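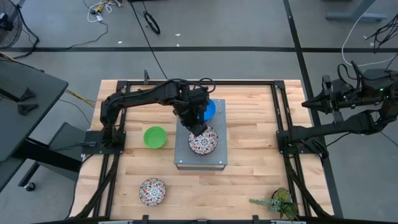 The Pendulum Will See You Now

Catherine Geddes charges $200 for a first dowsing session and $15 for the little brass pendulum you take home from it. I paid for both in January. I had two questions: where did this practice come from, and would it tell me anything I hadn't already told it?

The first question is harder than the brochures suggest. Geddes teaches what she calls the Nedarero method, a system of letter charts and swinging weights that she says passed through a line of village healers before it reached her own teacher. I asked for names. She gave me one, Trình, and when I asked whether that was a person or a place she said it was "more of a source." The oldest piece of paper she could show me was a stapled course booklet from a company called Omard, which sold mail-order pendulum kits and went out of business. It has a chart on page 3 that matches hers down to the spelling mistake in "Saggitarius."

None of this bothers her students, and I can see why. Geddes is good company. She listens, she remembers what you said 10 minutes ago, and she waits a long time before speaking. Watching her work, I was struck by how much of the reading came from the sitter. A woman ahead of me said she was worried about a move. The pendulum crept toward "house." The woman gasped.

The usual explanation for the swing is the ideomotor effect, small muscle movements we make without noticing them. It was written up in the 1800s and has held up well. I tried a home version. With my eyes open, the brass weight swung happily toward whatever answer I had in mind. Blindfolded, with a friend turning the chart between questions, it pointed mostly at the margins, and once at my friend.

Geddes wasn't impressed when I told her. Testing, she said, closes the channel. She has a booth each year at Festex, the psychic fair where she finds most of her clients, and she told me that skeptics who come by the table always get a weak swing. I asked how she could tell a closed channel from no channel. She said I'd know it when I felt it.

My own reading predicted a letter from someone with a J in their name, and a change in how I think about money. The letter hasn't come. As for the money, I did go home and look up what brass pendulums cost wholesale.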